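**Altov Two-Stage Lift Stand for Motocross and Supercross Bikes**
Distributed by Skandside. Supplied fully assembled except for the foot pedal.

The Altov Two-Stage Lift Stand raises a full-size motocross bike clear of the ground for wheel changes, chain service and washing. It is intended for use in the paddock and in the home shop. The first stage lifts the rear wheel only. The second stage brings both wheels up and locks the platform at working height.

## Specifications

| Item | Value |
|---|---|
| Rated load | 240 kg |
| Lift stages | 2 |
| Rubber platform pads | 4 |
| Weight of stand | 14 kg |
| Finish | Powder coat, black or gray |

The rated load applies to a bike standing upright on level ground with no rider. The stand must not be used for road motorcycles, sidecars or quads.

## Use

Place the stand under the frame rails with the pedal on the side opposite the kickstand. Hold the handlebar with one hand and press the pedal until the first lock engages. Continue to the second lock if both wheels are to be raised. The locks are released by the small lever behind the pedal, and the bike should be held by the bar and seat as it comes down.

On soft ground, such as a grass paddock after rain, the Medeiros base plate (sold separately) should be placed under the feet. Bikes fitted with a wide skid plate may need the low-profile pads. These replace the standard pads and are held by the same screws.

## Care

Rinse mud from the pivots after each race weekend and apply a light chain oil. Do not point a pressure washer directly at the lock housing. Pads are wear parts and should be replaced when the ribs are no longer visible. Replacement pads are sold as a full set.

## Ordering and Warranty

Clubs and race teams may order through the Dumcombe office. Orders received before noon on Monday leave the warehouse the same week, except in October, when the office closes for stock count. Please state the frame model of each bike so that the correct pads are packed.

The frame and lock are covered for 2 years from delivery. The warranty does not cover bent feet, pads, or damage from loads above the rated figure. Claims are handled by Paavo Ahonen at the Dumcombe office and must include the serial number stamped under the platform.
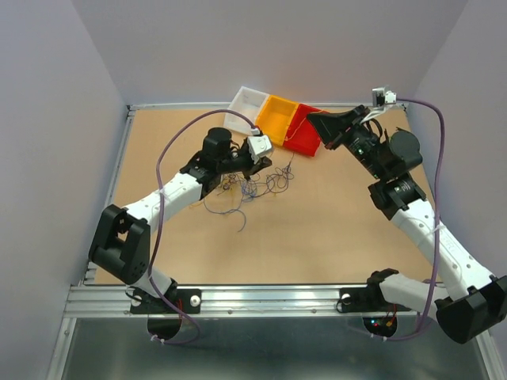
Oona Kinnunen writes that the second lock holds well on gravel, but that the release lever is hard to reach in race boots, and she would like to see it made longer. She also asks whether the low-profile pads can be ordered with the stand in place of the standard set.

Skandside replies that the pads may be exchanged at no charge if this is requested with the order. A longer lever is available as a spare part and fits all stands with the black pedal. It is fastened with a single bolt, which is included.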